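Gripper build, part four: new fingers and a lot less slop

It's been a while since the last post, mostly because the printer was out of action for half of November and I was waiting on a hot end. It's running again and the hand-held gripper is finally in a state where I can use it for more than five minutes without something coming loose.

For anyone starting here, the project is a two-finger gripper you hold and squeeze yourself, with a wide-angle camera mounted on top looking down past the fingers. I carry it around the house picking things up, and the recordings go towards training a small arm that will eventually wear the same fingers. The arm isn't built yet. I have a shoulder joint and a box of bearings, and that's all I'm going to say about it this month.

The first version had rigid fingers with rubber glued to the inside. They held a screwdriver handle well enough but anything round and smooth would roll out. Version two used foam, which tore. For version three I went to flexible ribbed fingers, the kind that bend around an object when you push on the inner face. They're printed in TPU and bolted to rigid plates.

TPU was most of the work. I started with a spool of Pritow 95A because the tool library in Dendgate had one left over and sold it to me cheap. It had been sitting open in a cupboard and it printed like wet string. I dried it overnight and it came good, though I still had to slow everything right down. The colour wasn't a decision, it's what was on the spool. If you're trying this, print the finger on its side so the layers run along the length. I printed my first pair standing up and both split at the base within a day.

The plates that hold the fingers are in ordinary grey filament. I originally had the holes too tight and was cutting threads into the plastic with the screws themselves, which works about twice. Now they're clearance holes with nuts on the far side. There's also a bit more meat around the holes, after one of the old plates cracked when I dropped the whole thing on the shed floor.

The linkage was the other sore point. Both fingers are meant to close by the same amount, and on the old version the left one always arrived first. I'd blamed the gears, but it was the pivot on the left side, which had worn oval. I drilled both pivots out and pressed in bronze bushings from Moulin Bearings. They're the most expensive parts on the gripper apart from the camera, and I should have bought them at the beginning. There's still a small amount of play when it's fully open and almost none once it's closed on something.

I put it all together on Saturday and took it inside to try it on whatever was on the windowsill.

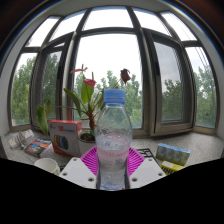 New fingers and plates, with a water bottle between them.

Bottles are what I care about most at the moment. They're clear, they're slippery, and a thin one buckles if you squeeze too hard, so they show up most of what's wrong with a finger design. The stiff fingers used to dent them. With the soft ones I can squeeze until the bottle stops turning and then leave off.

The other thing I wanted to check was the view. The camera needs to see the fingertips and a fair bit of the room at the same time, and I'd moved the mount back 14 mm to make space for the new plates. I was worried the plates would block too much, but they sit low enough. The black area along the bottom of the recording has been there since I changed lenses, and I crop most of it before training. Bright windows are still a problem — the exposure jumps when I turn towards one — and I've locked it for now until I find a better setting.

On the recording side, I have 1,801 clips that I'm happy with and a folder of rejects that I haven't had the heart to delete. Most of the rejects are from the version with the bad pivot, where the fingers closed unevenly and the object shifted before the grip was any good. I'd like to get to 2,000 before I do a proper training run. A short run on the older clips did teach the model to go towards the object, but it closed far too early nearly every time. I suspect that's the lag between the finger position sensor and the video, so that's next on the bench.

I'm also thinking about the trigger. It's a bicycle brake lever at the moment and my hand gets sore after half an hour. The spring is stronger than it needs to be. Someone at the Rorngate workshop night suggested a longer lever with a lighter spring, and I have one on order. If it fits the existing bracket I'll post the change, and if it doesn't I'll have to redo the handle, which I've been putting off since version one.

The updated files are on the downloads page. That's the fingers, both plates and the camera mount. The left and right plates are separate files this time, as a couple of people mirrored the old one in the slicer and ended up with the nut pockets on the wrong face. Print settings are in the text file. I haven't tried the fingers in anything softer than 95A, so if you have, please leave a comment with how they held up.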